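From: Kurniawati Ngui
To: Dramholm Paper and Cloth list
Date: Wednesday, November 13, 2019
Subject: Re: [dramholm] letters on black cloth, how do you get them to stay?

Omid Nouri wrote:

> Hi all,
>
> We have the spring display coming up in April and I want to do the big
> lettering on fabric this time instead of on foam board. The board we
> used last year warped in the van and I am tired of painting it. My
> questions for anybody who has done this:
>
> 1. What cloth? I have a bedsheet dyed black and it looks gray under
> the hall lights.
> 2. Pins, tape or glue for the letters? Mine are card stock, the big
> ones as long as my forearm.
> 3. How do you space an arc of letters without it looking drunk?
> 4. Do you iron it? My wife says yes. I have 15 feet of the stuff and I
> say no.
>
> Also does anyone still have the cutting mats from the Pangaribuan
> weekend? Two are missing.
>
> Omid

Omid, yes yes yes, please do it on cloth! I switched over a couple of years back and I would never go back to board. It folds up, it goes in a tote bag, and the colors look wonderful against black. Even pale ones, which I always used to avoid. I'll go through your questions more or less in order, but I have a lot to say about pins so bear with me.

Cloth first. A dyed bedsheet is always going to fight you. The dye takes unevenly and the weave is thin enough that light comes through from behind, so what you are seeing as gray is half the dye and half the wall. Try it doubled before you give up on it. If you can spend a little, get something with some weight and no shine at all. I bring a flashlight to the fabric store and shine it across the bolt at a low angle, and if it glints I put it back. I've had some odd looks for this. Valentyna swears by wool felt, and hers does look gorgeous, but it is heavy and it picks up every hair in the building (she has two cats, so she should know). Mine is a plain cotton twill from the remnant bin at Nuken and it has been washed more times than I can remember.

Buy more than you think. I hang mine over a simple frame and let it fall down to the table, and the falling part eats up a surprising amount of fabric. If you pull it flat and tight it looks like a bulletin board. Let it drop and it looks like a little stage, and I love that.

Pins, definitely pins. I tried the others so you don't have to! Double-sided tape holds on card but lets go of cloth by the middle of the afternoon, one letter at a time, usually starting with the biggest. Glue is fine if you only ever want to spell one thing. Fabric glue also dries shiny around the edges, and you'll see it from across the room. With pins you can move everything thirty times and nothing shows.

The kind matters, though. Dressmaker's pins with the small flat heads are best for card stock. Go in from the front near the top of the letter, catch a bit of cloth, and come back out behind the letter, so you get a sort of stitch. One pin at the top will hold a small letter. For the big ones use 3, two up high and one low down, or the bottom swings forward whenever somebody walks past. Forearm-length letters are pretty heavy, so for those I'd go to a lighter card if you haven't cut them all yet. Horacio glues a scrap of felt on the back of his and says the felt grips the cloth, and I believe him, his never slip.

About the outlines. Please give some of your letters a border! I cut each letter twice, once in color and once a hair bigger in white, and stick the two together. On black it makes the color jump. It's double the cutting, I know. You can skip it on the whites and creams, they don't need any help. A border in a darker version of the same color works too, orange on red-orange for instance, and that's a bit softer.

Now the arc. I used to do this by eye and yes, drunk is the word. What works for me is a piece of string and two pins. Pin one end where you want the first letter, pin the other end where you want the last, and flip the string up so it makes the curve you want (a third pin in the middle holds it there). Sit the letters on the string. Step back ten feet, because you can't judge it with your nose against the cloth. Then pull the string out. For a short word I put the letters a little further apart than feels right. And tilt them! If the letters all stand straight up while the line goes around a curve it looks like people on an escalator. Each one should lean with the curve, and if one leans a bit too much, leave it, it gives the thing some life.

If you have a second word underneath, make it much bigger. Half again is not enough. The small word sits up on its arc like a hat and the big word does the shouting. The middle letter of the big word can be the largest of the lot, and you can drop it down a little lower than its neighbor so the row isn't stiff. 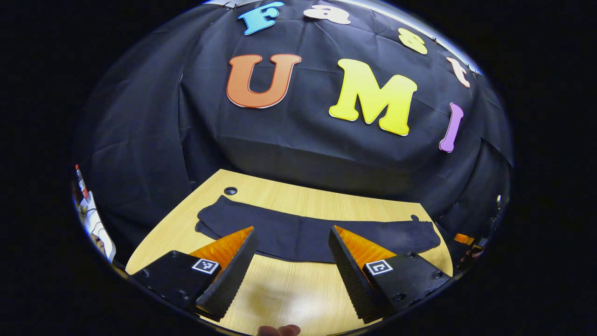 "Fast" in small letters along the curve, "UMI" in big ones underneath. Pins all the way.

Look at the yellow M against that black! It's my favorite letter in the whole set-up, and the lavender I next to it is a close second. The sky blue F is a good example of the thin white outline I was going on about, and you can see how pale the s is and it still reads fine. The light table helps a lot too. I was planning on a dark cloth all the way across mine and I've changed my mind completely, I want the wood to show.

Which brings me to ironing. Sorry to your wife, but I'm with you. I ironed mine the first time, it took an evening, and by the time it had been folded into the car and hung over the frame it had creases again, only now they were straight ones in a grid, and those are much worse. Soft wrinkles going every which way just look like fabric. What I do now is roll it around a cardboard tube for the drive and hang it the night before. If there's one really ugly fold, spray it with water and pull down on it gently. Anything left in the morning is staying.

A few other things you didn't ask.

Hang the cloth before you pin anything. I've tried laying it all out on the floor and lifting it up, and everything slides around the minute it goes vertical. The folds also change where the letters want to be. A letter pinned across a deep fold will bend, so shift it an inch and find a flatter spot.

Take a photo when it's right, before you take it down. Wahyudi numbers the backs of his in pencil as well, which I thought was fussy until I had to put up a word of nine letters with a crowd already coming in the door.

Keep the leftover strips! A long piece of the same black cloth laid across the table is handy for all sorts. I use one to hide the clips when the frame is a tabletop one, and to put scissors down on so they don't clatter. Cut one end rounded if you can be bothered, it hangs nicer if it goes over the edge.

For color, I'd lay out everything you've got on the black in daylight and only then decide. I was certain my peach card would look like a bandage and it turned out to be one of the prettiest. Dark green and navy vanish, don't waste your time on them. Brown, same. Our friends at Funance did a banner with maroon letters last year, lovely cutting, and from the back of the room you could read the vowels and that was it.

On the mats: I have one of the two, it's green, and it has a coffee ring on it that is not mine. The other one might be with Valentyna. Valentyna, are you reading this? It has "656" on the back in marker.

If you want to borrow my frame for a trial run, you're very welcome to it. It comes apart into short pieces and fits across a back seat. I'd need it back the week before the April show as I'll be using it myself, and I'd quite like to come over and see those forearm letters go up.

So pleased you're doing this, Omid. Send pictures!

Kurniawati

P.S. Count your pins before and after. Mine live in a mint tin with the number written on the lid, ever since I found one with my sock.

_______________________________________________
Dramholm Paper and Cloth list
To post, write to the list address. To change to digest or leave the list, use the settings page.
Please trim quoted text when replying.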